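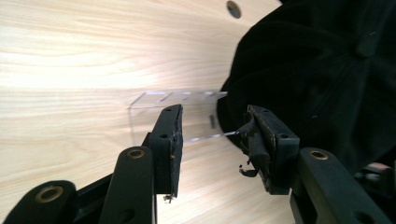
Jovita Tapia me escribió después de leer la primera versión de esta guía que ella perdía más demostraciones por empezar con prisa que por cualquier fallo del equipo, y que por favor pusiera la parte de preparar la mesa antes que la de grabar. Le hice caso, así que la sección 4 empieza ahora por ahí.

4. Grabar demostraciones con la pinza de mano

En la sección 3 dejamos la pinza emparejada con el programa de Havport. Ahora toca lo divertido: hacer la tarea tú, con la pinza en la mano, para que el robot tenga de dónde aprender. Yo sigo usando la tarea del soporte acrílico y la gorra, que parece una tontería y tiene bastante miga (el acrílico transparente se confunde con la mesa y la tela se deforma en cuanto la rozas).

4.1 Antes de empezar

1. Despeja la superficie de trabajo. Deja solo los objetos de la tarea y lo que quieras que el robot aprenda a esquivar.

2. Abre y cierra la pinza cinco veces sin agarrar nada. El recorrido tiene que ir suave de un extremo al otro. Si notas un salto, vuelve al ajuste de las articulaciones, sección 2.

3. Mira los dedos por la cara interior. En la pinza que uso, las almohadillas están gastadas y la del dedo derecho se levanta a tiras. Si vas a grabar una serie nueva, cámbialas antes de empezar, las dos a la vez.

Precaución: no cambies las almohadillas a mitad de una serie. El agarre es distinto y luego tienes medio conjunto de datos que se comporta de una manera y medio de otra. Lo hice en febrero y me tocó repetir 146 demostraciones, todavía me duele.

4.2 Grabar

4. Pulsa Nueva serie y ponle un nombre que entiendas dentro de un mes. «Prueba2_final» no vale.

5. Coloca la pinza en la posición de partida, abierta, y espera el pitido corto.

6. Acércate al objeto a velocidad normal. La primera vez todos vamos a cámara lenta, como si desactiváramos una bomba, y el robot aprende exactamente eso.

7. Con el soporte acrílico, pon un dedo a cada lado y cierra hasta que deje de moverse. No aprietes más. Si se te dobla o cruje, descarta la toma.

8. Levanta, lleva el objeto a su destino, abre del todo y retira la pinza antes de parar la grabación.

9. Pulsa Guardar o Descartar en el momento. Dejarlo para luego es mala idea - a la toma 18 ya no te acuerdas de cuál era la fea.

Nota: con la gorra, agarra por una zona donde la tela haga pliegue. Si la coges por la parte lisa, los dedos resbalan y acabas empujándola por toda la mesa.

4.3 Variar las tomas

10. Cambia la posición de los objetos entre toma y toma. Gíralos, sepáralos, haz que la gorra toque el soporte en unas cuantas y en otras no.

11. Mueve también la lámpara de vez en cuando, que los reflejos en el acrílico cambian muchísimo.

12. Si trabajáis dos personas, turnaos. Kaj Lauritsen y yo agarramos de forma muy diferente (él entra casi en horizontal) y mezclar las dos maneras nos fue bastante bien.

Precaución: mantén la mano libre lejos de los objetos mientras grabas. Si tienes que recolocar algo, para la toma, recoloca y empieza otra.

4.4 Revisar la serie

13. Abre el visor y pasa las tomas a velocidad doble. Borra las que tengan pausas largas o agarres fallidos, salvo que quieras enseñar a recuperarse de un fallo; esas van en una serie aparte.

14. Exporta y pasa a la sección 5, donde cargamos todo en el brazo.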